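Revthorpe Shared Workshop » Noticeboard » Wanted

HANDS WANTED - Berell gripper build, evenings, some paid

Posted by Oksana Palamarchuk, bench at the far end, under the Trirnetti shelf

Quick version: we are building a hand-held gripper and then an arm to go with it, it works, the pads are a mess, we need more people. Two kinds. Builders to help fix and rebuild, and what we're calling pickers, who hold the thing and pick stuff up with it while it records. Read on for which one you are.

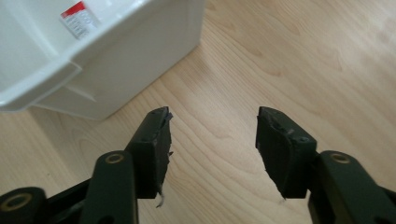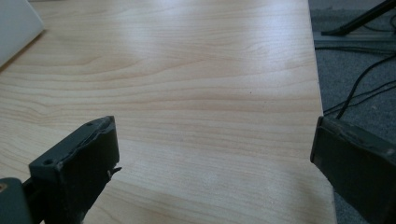

Berell jaws, wide open. Look at the edges of the pads, that's the first job.

WHAT IT IS

Berell is a two finger gripper you carry around by hand. Squeeze, the linkage closes, two pads meet. It records while you use it, and the recordings go into teaching the arm how to do the same job. The arm is called Farouk and lives half assembled on the back bench. Farouk's shoulder joint is done. The elbow is done twice, second one is better. Wrist is a drawing and a bag of screws.

The project is Delphine Pettigrew's and mine. Started in her garage, moved into the workshop when her garage got its car back. Evenings and weekends only, we both have day jobs. There's a small pot of money from a members' vote and it pays for parts plus what's listed under pay. No company behind it.

End goal, since everybody asks: an arm that can tidy a table. Put things in a bin, take them out again, fold a dish towel if we get very lucky. Slow is fine.

WHERE WE ARE

More than 3000 picks recorded so far, nearly all of them by the two of us. That's a problem. We both pick things up the same way by now (I come in low from the right, Delphine copies me even tho she says she doesn't) and the arm is going to learn one habit and nothing else. We want 4000 before we train again and we want the rest to come from other people's hands. Left handed people especially. Small hands, big hands, shaky hands, all good.

Hardware: linkage is solid. Pivots run smooth, no slop that we can feel. Fingers are fine. Pads are not fine. They fray at the inner edge and then bits hang off, and then the bits catch on whatever you're picking up. We've tried a softer material and it tore quicker. Tried wrapping them and the wrap came off. Next plan is to cast them in one piece with the edge rounded over, but neither of us has ever cast anything larger than a keychain.

ROLE ONE - BUILDERS (2 people)

What you'd be doing, in the order it'll probably come up:

Pads. New shape, new material, fit them to the existing screw holes so we don't have to remake the fingers. If you have done silicone or urethane casting at home, even badly, please please get in touch. If you've only watched videos of it you are level with us and that's ok too.

Linkage copy. We want a second Berell so two pickers can work at once. All drawings exist. Some are in inches and some are in millimeters, sorry, one of your first evenings would be sorting that out with me and a pot of coffee.

Trigger return spring. Too stiff at the moment. After half an hour your fingers know about it. Delphine has a drawer of springs and a theory.

Farouk wrist. Whoever takes this takes the whole thing - design, print, fit, swear at it. It has to carry the same pads as the hand-held one, same spacing, otherwise the recordings are no use to it.

Cables. Someone tidy. We are not tidy.

You should be ok with: hex keys, calipers, reading a drawing, a 3D printer that needs talking to. Soldering is a plus. CAD is a plus, we use whatever opens the file. You do not need a degree or a certificate or to know anything about machine learning, that part is mine and I'm behind on it anyway.

You should NOT be someone who takes a thing apart at nine at night and goes home. We had one of those.

ROLE TWO - PICKERS (as many as we can fit)

No skills needed at all. You hold the gripper, you pick something up, you put it where the card says, you let go. Then again. A session is an hour with a break in the middle. We'll show you the grip and the pace, takes five minutes, and there's a practice round that we throw away so don't worry about that one.

Things you'd be picking: sponges, blocks, pens, socks, plastic cups, tape rolls, a stuffed frog that my niece wants back eventually. Nothing sharp or hot. Nothing you'd mind dropping, and please do drop some, we keep those too.

Some sessions are at table height and some are on the floor. If kneeling is no good for you say so when you write and we'll put you down for table only. Gripper gets heavy toward the end. You can swap hands whenever, just say "swap" out loud so I can note it.

How to hold it, so you know what you're in for:
Thumb on top, three fingers on the trigger, pinky wherever it wants
Open all the way before you go in
Come in from any side you like, don't copy the person before you
Close till it stops, count one, lift
Don't pull at the loose bits on the pads

What gets recorded: the view from the gripper and how far open the jaws are. No sound. Your face isn't in it unless you lean right over the thing, and if that happens tell us and that take gets deleted. You'll sign one page saying it's ok to use the recordings for training the arm. You can change your mind later and we take yours out. Your name goes on the sign up sheet and is not stored with the files.

16 and up. Under 18 bring a parent's signature, form is in the red folder by the sink.

WHEN

Thursday evenings from 6:30 pm, picking first, building after. Builders should count on one more evening in the week, we'll fix it between us. Sessions run until we hit the number or until October, when the back bench goes to the boat people.

Some builders will want to work on things at home. Fine with us. Fingers and pads can leave the building, the handle with the electronics can't.

PAY

Pickers: grocery card at the end of each session, plus soup. Delphine makes the soup. There is a lentil one and there is another one.

Builders: $1000 for the pair of you to split, half when the second gripper closes on a sponge and lets it go again, half when Farouk has a wrist. I know that's not much for the hours. Parts are on us and you don't need to ask under twenty bucks, just leave the receipt in the tin. You also get free workshop membership while the build is running, own shelf included.

Drawings go up for everyone when we're done, with builders' names on them. If you dont want yours on there say so.

GETTING HERE

Revthorpe workshop, side entrance, the door with the bike rack. Buzzer is labeled wrong, press the one that says LAUNDRY. Ground floor, no steps, bathroom has a rail. Parking after six is free on the street and usualy there's something by the playground. Bring closed shoes. There's a hook for coats and nowhere good for bags.

HOW TO APPLY

Pickers: put your name and a way to reach you on the sheet by the door, or drop a note in the Trirnetti box. Say right or left handed. Say if you want table only.

Builders: write me a few lines. What you've made, what went wrong with it, which of the jobs above you'd go for first. A photo of something you built is worth more to us than a resume. Bad photos fine. Then come by on a Thursday, try the gripper, take the pads off and put them back on, and we'll all know pretty quick if it suits. Delphine makes the final call on builders, she's the one who has to share a bench with you.

Couple of things people have asked already:

Can I do both? Yes.

Can I bring a friend? To picking yes. To building ask first.

Can I bring my own objects? Yes, if it fits in one hand and weighs less than a can of soup. You'll get it back, maybe with black smudges.

Do you need the full session? A half one is ok if you tell us beforehand.

Is the arm going to be running while I'm there? Not on picking nights. Farouk stays unplugged till everyone's gone home but the builders.

Sheet for this week is already up. Pens keep walking off so bring one.

- Oksana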